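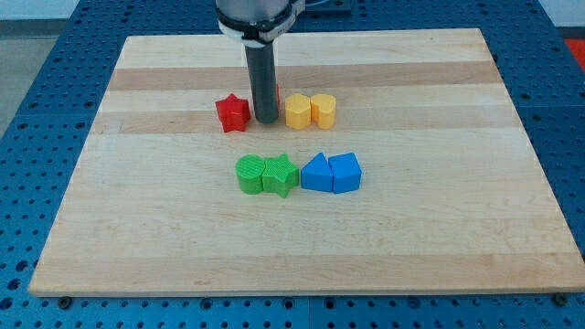 Maple cutting board on the blue work table.

Finished the Prastia reader on civic duty last night. 400 pages, small type. A few notes for anyone thinking of buying it used.

The book asks what people owe a town they didn't choose to live in. Most of the essays start from taxes and jury duty and work outward. The good ones stay close to real cases.

Best chapter is the long one on Lorau and its water board. The town let residents pay a fee or work six days a year on the ditches. Over 285 households picked the work. The author wants to know if that was consent or just being short on cash, and doesn't settle it.

Weakest is the opening. It runs 56 pages on definitions and you can skip it - every term gets explained again later when it comes up.

I had trouble with the essay on voting as a duty. It treats staying home as a kind of free riding, then drops the point when it gets to people who work nights. I read that part twice and still don't see how the two halves fit.

On editions: Marulanda did the paperback and the hardcover. The paperback has the index, the early hardcover doesn't. Ask the seller before you order.

Mine came from Plandonov, listed as "good." Pencil notes in two chapters, spine a little faded, all pages there. It shipped on a Wednesday and I had it by the weekend.

Next up is their volume on property and common land. Same editors, a lot shorter. Will post notes in March if I get through it.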